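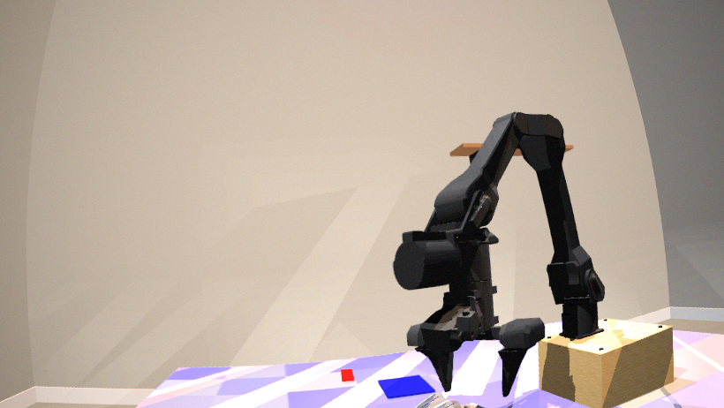
Rendering: black arm above a patterned table, with a red block and a blue square.

February
By Danica Procházka
Print this page | E-mail this page

Kavotville Shallow Groundwater Monitoring: Progress Report to the Brernis Fund

Status

Work on the monitoring network is on schedule except for the Vukčević transect, where well completion has slipped. Spending is within the approved budget lines. No change to the overall end date is requested in this report.

The reporting period covered well inspection, logger installation, the first full round of manual water level readings, and the start of the nitrate sampling program. Data entry for the older paper records continued in parallel under Ľubomír Krajčí.

Well inspection

The county register lists 346 private wells in the study area. All register entries have now been checked against parcel maps. Many of the older entries give only a road name and an owner, and several turned out to describe the same well under two names. Duplicates have been flagged in the database but not deleted, so that the register numbers used in earlier correspondence can still be traced.

Field checks were limited to wells where the owner had returned a signed access form. For each one the crew recorded casing diameter, casing height above ground, total depth where it could be sounded, pump type, and the condition of the surface seal. Cracked or missing seals were common along the creek road. Owners of those wells received a letter with the findings and will not be included in the water quality sampling until the seal is repaired, as surface runoff would make the nitrate results hard to interpret.

Water levels

Pressure loggers were installed in four wells. All are set to record hourly and are corrected with a barometric logger kept in the pump house at Kavotville. Manual readings with an electric tape are taken at each download visit and are used to check for drift.

Three of the loggers agree with the tape readings within the tolerance given in the work plan. The remaining logger, in the well at the north end of the creek road, shows a steady offset that grew between the two download visits. Cable slip is the most likely cause. The cable has been re-clamped and marked with tape at the top of the casing. If the offset returns, the unit will be swapped for the spare and the affected record will be kept in the data set with a quality flag.

Water levels fell through the dry part of the period and recovered after the first long rain. Recovery was faster in the wells close to the creek. The record is too short to separate seasonal change from the effect of irrigation pumping, and no conclusion on pumping is offered here.
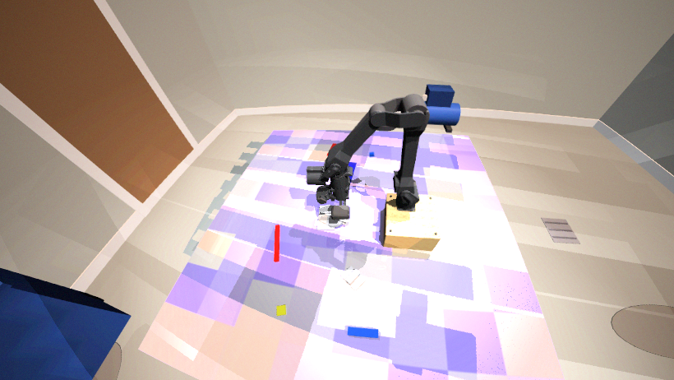 Rendering: arm mounted on a yellow block, table in a plank-floored room.

Vukčević transect

The transect is a line of four shallow observation wells running from the creek to the gravel terrace. The drilling contractor, Claltemness, completed three. The fourth met cobbles above the planned depth and the hole was abandoned and backfilled with bentonite. Sheila Bloxham has agreed on a replacement location with the landowner, further from the terrace edge and still on the same line. Claltemness has quoted the replacement as a variation to the existing contract, and the cost can be met from the contingency line.

Completed wells were developed by surging and pumping until the discharge ran clear. Slug tests have been run on all of them. Analysis is in progress, and the hydraulic conductivity values will be given in the next report once Emília Oravec has reviewed the curve fits.

Nitrate sampling

Sampling began late in the period. Bottles are filled after field readings of temperature, pH and conductivity have settled, then held on ice and delivered to the laboratory the same day. Deliveries are now made on Wednesday to fit the laboratory's intake schedule. One batch was rejected for missing labels and has been resampled. Field blanks are included with each batch.

Paper records

The older driller's logs are being typed into the database with the original wording of the soil descriptions preserved in a separate field. Terms such as "blue clay" and "hardpan" were used differently by different drillers, and any standard classification is entered beside the original term. Ľudovít Baláž is checking a sample of the entries against the scans. Entry errors found so far were mainly depths recorded in feet and typed as meters.

Issues for the Fund's attention

1. Approval is requested to charge the replacement transect well to contingency.
2. Access forms are still outstanding for most wells south of the highway. A second mailing is ready to send.
3. The spare logger may be needed before the end of the next period. No funds are requested for another one at this stage.

Next period

Drilling of the replacement well, slug test results, a second manual round at all accessible wells, and a draft water table map for the area north of the highway.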